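Dowel hole in particleboard edge has a rough rim, fix or leave it?

Home Help > Furniture and Assembly
Viewed 2,000 times

I'm putting together a small bookcase from Canano, the flat-pack kind with wood dowels and cam locks. The panels are particleboard with a thin finish on the faces and bare edges where the dowels go in. On one panel the dowel won't start. I can get the tip in and then it stops. I haven't hit it with anything yet. The edge looks like this around the hole: 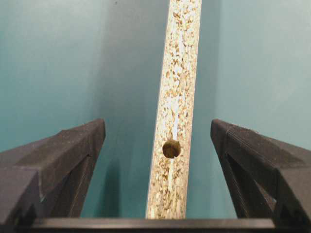 Cường Phan

The fibers around the opening are torn and stick up a little. My questions are whether I should clean that up before I try again, and whether I should be gluing these. The instructions don't mention glue, but there was a small bottle in the bag with the hardware. I don't own a drill press or clamps, just a hand drill and a rubber mallet.

I also have a long narrow white piece that I think is the front rail under the bottom shelf. It has no sticker on it and the drawing is tiny.

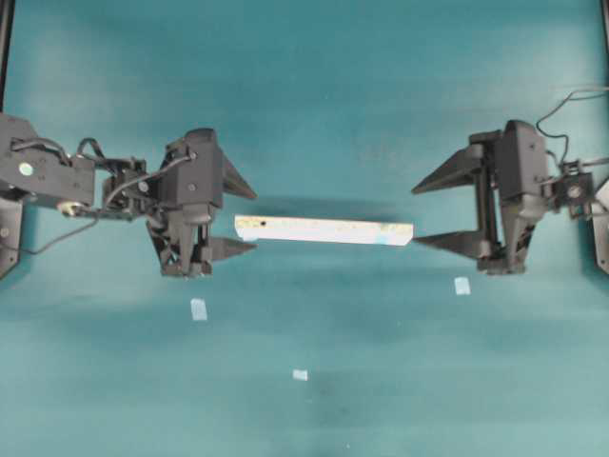

Ketilsson

Check the holes before you decide what that rail is. On mine the rail and the back brace were the same length, and the only difference was how far the holes sat from the ends. Lay each one against the drawing. I had the brace on the front and had to take 12 screws back out.

As for the dowel, just tap it in. It's supposed to be tight.

Prurnow

I wouldn't just tap it. Particleboard splits along the edge very easily, and once the face bulges you can't push it back. Do this first:

Trim the torn fibers flush with a sharp knife. Don't dig into the hole.
Turn a drill bit the same size as the dowel in the hole by hand, 2 or 3 turns, to clear the dust. Don't use the drill motor or you'll make it bigger.
Tip the panel over and knock the dust out.
Try the dowel dry. It should go in with firm thumb pressure and maybe a light tap at the end.

If it still stops, measure the dowel. They swell in a damp garage. Mine sat out there from March on and I had to sand almost all of them.

Glue goes in the hole, a thin smear on the walls. A full hole of glue will hold the dowel out, and that can crack the board too.
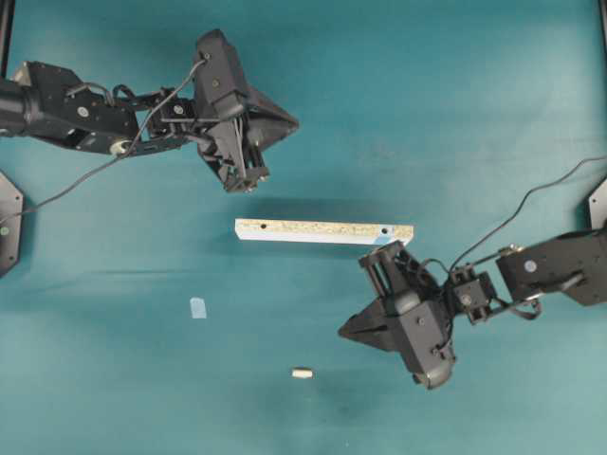 Tape is worth using on any narrow piece with a finished side. Glue squeezes out when the joint closes, and it's hard to get off a white finish once it sets. Put a piece around the hole at the right end, over the raw edge and down the white side, and do the same around the left one before you glue there. Cut the tape back from the opening so none of it gets pushed in with the dowel. Pull it off while the glue is still soft — if you wait overnight it tears. Painter's tape is fine. I've used Witon tape too and it left a sticky line.

Without clamps, you can run a strap around the whole case and leave it on until the next day.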